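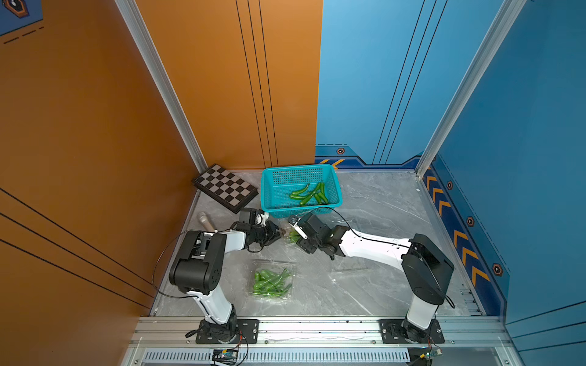 Green chilis, one box closed and a few in the turquoise basket.

Quick one this week, I'm behind on everything. Chilis!! The Limonstead order came in bigger than planned so every produce share gets green chilis, like it or not. Long skinny curved ones. Heat is all over the place, I had one that was basically a bell pepper and then one that had me standing at the sink. Taste a tiny bit off the tip before you throw a whole one in the pot.

Keeping them: leave the lid shut, in the fridge, not the door. Don't wash till you're going to use them. If you see water beading on the inside of the lid, slip in a paper towel. Once the box is open I move mine to a basket so I can see what's left, otherwise they go soft at the back behind the mustard and thats that.

Too many? Freeze them whole, stems on. They slice fine half frozen. Or do Ilham Hamdy's quick pickle, which she gave me over the phone so blame me if its off: 300 g chilis sliced in rings, 300 ml white vinegar, a spoon of sugar, two of salt. Heat the vinegar with the sugar and salt, pour over, cool, jar, fridge. Good the next day, better after three. Wear gloves. I didn't, then I rubbed my eye.

Swap shelf is open again for anyone who can't do spicy. We packed 66 shares and 31 people have already asked for extra so they will find a home. Leave the box with your name on it.

Next week onions, and the Divel eggs if the van is fixed. Bring back your cartons please.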